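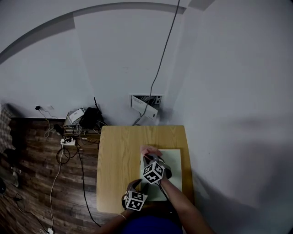
Ilir Stoyanova wrote that the number of demonstrations matters less than whether the people recording them agree on what a finished demonstration is, and I was asked to bring that remark here as a question of its own.

Deciding when a hand-held gripper demonstration is good enough to keep

Posted by Brouwer_Lab_Desk
Jun 27, 2021

Our group is collecting examples for a policy that is to pick up small objects and set them down on a sheet of colored paper. The examples are recorded by people seated at a table, holding one gripper in each hand, with a marker cube on each gripper for tracking. We have 297 recordings at present and intend to reach 700 before the December review.

Our difficulty is with the standard for acceptance. The present instruction sheet states only that the operator shall "complete the task smoothly." Under that wording one operator discards any attempt in which the object slips, and another keeps the slip, regrasps, and continues. A third operator ends the recording the moment the jaws open. The first operator waits until both grippers have returned to the near edge of the table. All of these recordings are in the same folder under the same task name.

We would be grateful for advice on the following points. Should attempts containing a slip and a recovery be kept? Where should a recording begin and end? Is it acceptable to keep recordings in which only one of the two grippers does any work? Finally, must the existing recordings be discarded if the rules are changed now?

We use a recording program called Tumine, which stores a start mark and an end mark for each attempt and permits both to be moved afterward. The original video and the tracked positions are retained in full.

Replies

Ilir Stoyanova

I will take the points in the order in which they should be settled, which differs slightly from the order in which they were asked.

Begin with the boundaries. A recording should start with both grippers at rest in an agreed area and open to an agreed width. It should end when the object has been released, the gripper that released it has moved clear, and both hands have been still for a short, fixed period. I would write the period down as two seconds and have the operator count it silently. If recordings end at the instant of release, the model receives very few examples of what to do with an open gripper beside an object that has already been placed. In our own work on the Jomomau arm, a policy trained on such recordings placed the object correctly and then closed on it again. We lost a good part of a month looking for the fault in the training settings.

Slips with recovery should be kept, provided that the recovery is one you would wish the machine to imitate. An operator who slips, pauses, opens, realigns and grasps again has given you a useful example. An operator who chases the object across the table in small pushes has not. Please add a field for this to the record at the time of capture. Asking someone to add it from video later is slow, and the reviewers will disagree with one another on the borderline attempts.

For a task needing one hand, the second gripper still requires a rule. Either it rests in a stated position for the whole attempt, or it takes part in a stated way, such as holding down the paper. What causes trouble is a second hand that wanders. The model will attempt to learn the wandering. If some of your operators steady the paper and others do not, I would treat these as two tasks with two names and collect each one properly.

On the existing recordings: do not discard them. Your program keeps the full video and permits the end mark to be moved, so recordings that ran long can be trimmed to the new rule. Those that were stopped early cannot be repaired in that way. Set them aside under a separate label. You may find them suitable for training a grasp detector or for checking the tracking.

I would also suggest that every operator record the same short set before joining the main collection, and that a single person review it against the written rule. We ask for 19 attempts. There is no theory behind the figure. It fills one session comfortably and leaves time for discussion.

Someo Support Forum Member

Agree with keeping the slips. We deleted ours and were sorry afterward.

Please check the tracking as well as the motion. An attempt may look perfectly acceptable to the operator while the cube is turned so far from the camera that its position is being guessed for part of the reach. Our rule is that an attempt is rejected if the tracking is lost while the jaws are closing, and is kept with a note if it is lost at any other time. Sleeves and gripper cables are worth watching for the same reason. We now route the cable along the forearm and fasten it before the session begins.

I do not have an opinion about one hand or two. We have used only one.

Perpetual_Beta

In my view the sheet of rules is less important than has been suggested here. Collect more and let the model average it out. 700 is not a large number.

Brouwer_Lab_Desk

We thank all three respondents. The instruction sheet has been rewritten with a fixed starting area, a two-second hold at the end, and a recovery field containing three permitted values. The resting position of the unused gripper has been marked on the table with tape.

In response to the last contributor, we accept that 700 is a modest number. It is the number for which we have operator hours, and it is for this reason that we should prefer the recordings to agree with one another.

One point remains open. The paper is sometimes moved between attempts on purpose, so that the policy will not depend on its position. Operators have asked whether it should be turned as well as shifted. We would welcome a reply from any group that has tried both.

Ilir Stoyanova

Turn it as well, but draw up the list of positions and angles in advance and have the operators work through it in a mixed order. Left to choose freely, people return the paper to nearly the same place each time and believe that they have varied it. Record the list entry with each attempt so that gaps can be found before the table is taken down.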